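Shengli Ren has been making colored bars for schools and puzzle sellers for most of his working life. His shop, Staltano, is on the ground floor of a building in Flestanstead that went up in 1895, and on an April morning he had the front door propped open.

"People think of them as toys, and that's fine," he said. "I think of them as lengths. If the lengths are wrong, the colors don't matter."

He sells them in two ways, as boxed sets and as loose bars by weight. The loose trade began with an order from Clivon, a school supplier that wanted 500 bars and didn't care about boxes. The order after that was for 2000.
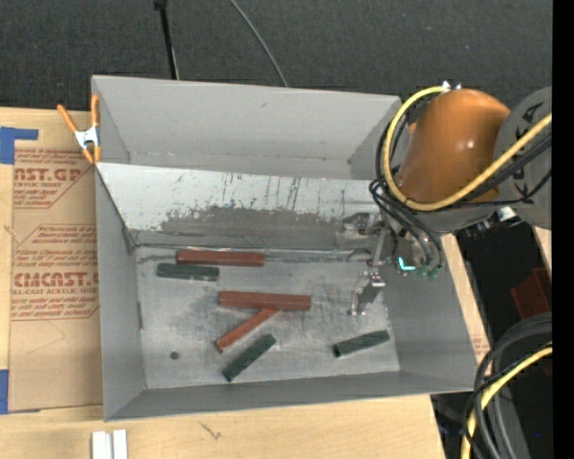
Color is where most of his complaints come from. Buyers want a red that matches the red they bought years ago, and Ren says he can't always give it to them. Even in a small mix of reddish-brown and dark green bars in a gray bin, one of the reds can be thinner and brighter than the others. "A teacher will spot that before I do," he said. Green gives him less trouble, and he has used the same dark shade from the start.

He is not fussy about bins. Smudges and scuffs on the floor of one don't bother him, and he'll put tape along a seam and keep using it. "A bin is for holding things. I replace it when it stops."

Ren has 2 people working with him, one of them his former neighbor Đorđević, who handles the orders. He doesn't plan to hire more. He would like a second saw, and a better lock for the back door.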